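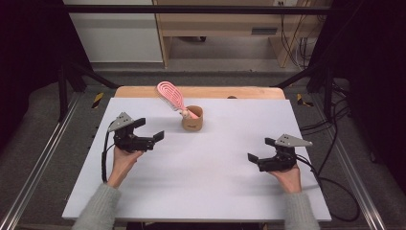 Barkard grip dropout

The Barkard grip dropout (also "grip dropout", "the April fault") was a fault in the hand-held grippers used at the Zesomville teaching site, a facility for recording manual tasks for robot training. During a dropout the finger position signal froze while the fingers themselves kept moving. The recordings looked normal on video but carried wrong finger data. A policy trained on them closed its fingers late, or not at all, and let go of things it should have held.

The fault was traced to strain on the gripper cable close to the housing. It affected 534 recordings out of a batch of 2,626.

Background

Zesomville records people doing short tabletop jobs with a gripper in each hand. Putting a hairbrush in a cup, taking it out again, folding a cloth, stacking lids. The hand-held grippers have the same finger shape as the ones on the robot arms, so in principle what the person does can be replayed by the arm. The grippers were supplied by Barkard. Recording software and the later training runs came from Belkadi, a separate firm.

Each gripper sends its finger opening down a cable to a logging box. Position of the hand is worked out separately, and was never affected. This matters for the history of the fault – the hand paths were fine the whole time, so the first checks, which only looked at hand paths, passed everything.

Discovery

First noticed on the robot, not at the recording table. In April a Belkadi test arm at Zaltetach was running the brush-and-cup task and dropped the brush short of the cup. It did the same on the next try. Staff there suspected the arm. The finger motor was swapped, then the fingertip pads, with no change.

The arm was then run on an older policy and did the task without trouble. That moved suspicion to the training data. When the finger signal was plotted next to the video, flat stretches showed up: fingers closing on the handle on screen, signal sitting at fully open. Some flat stretches were very short. The longest went on for most of a recording.

Cause

The cable leaves the gripper and hangs in a loop before running off the table to the logging box. When the operator reaches across, the weight of the loop and any snag at the table edge pull on the connector. In the affected grippers the connector had no strain relief inside the housing, and one of the signal wires could lift off its contact without the plug coming loose.

A broken signal should have been reported as missing. It wasn't. The logging box firmware had been set up to repeat the last good value, a setting meant to cover very brief gaps, and there was no upper limit on how long it would go on repeating. So a loose wire was written to file as a hand holding perfectly still.

Two faults then, one mechanical and one in software. Either alone would probaly have been caught sooner.

Why it was missed

Operators could not feel anything wrong. The fingers are moved by the hand directly and work the same whether or not the signal is getting out. The status light on the logging box stayed green, as it only showed that the box had power and was writing.

The daily check at the time was to open and close both grippers once before the first recording, arms at rest. With the cable slack the wire usually made contact and the check passed. Most dropouts happened on long reaches, later in the session.

Effects

No injuries. The test arm at Zaltetach ran inside a guarded area and the dropped items were light. A safety review afterward noted that the same fault could have been more serious with a heavier or sharper object, and that a policy which believes its fingers are open may also squeeze harder than intended when it tries again. One cracked cup was put down to this.

The 534 recordings were pulled from the batch. There was some talk of repairing them by reading the finger opening off the video. It was tried on a sample of 40 and given up, the fingers being hidden behind the held object too often. The tasks were recorded again.

The policy trained on the full batch was withdrawn. Its replacement, trained without the bad recordings, did not show the late closing.

Fixes

Barkard issued a clamp that fixes the cable to the gripper body, taking the pull off the connector. Older units were sent back to have strain relief fitted inside.

Belkadi changed the logging software. A repeated value is now allowed for 5 samples, after which the recording is marked bad and a tone sounds at the table. Missing samples are stored as missing.

Zesomville changed its daily check. Both grippers are now opened and closed at full reach, left and right, with the signal plot on screen, and again after any break. Cables are routed so that the loop has slack at the furthest reach. The site also keeps a note of which gripper was used for which recording, something that had not been done before and that made sorting the batch slow.

Similar faults

A stuck reading that passes for a real one is a common problem with sensors of all kinds, usually called a "frozen" or "stuck-at" fault. The usual guard is a check for values that stay exactly the same for too long, as real signals nearly always have a little noise in them. The Barkard gripper signal was rounded before it was stored, which hid the noise and made a frozen signal and a still hand look alike. Rounding was droped in the same software change.

See also

Strain relief
Stuck-at fault
Learning from demonstration
Sensor timeout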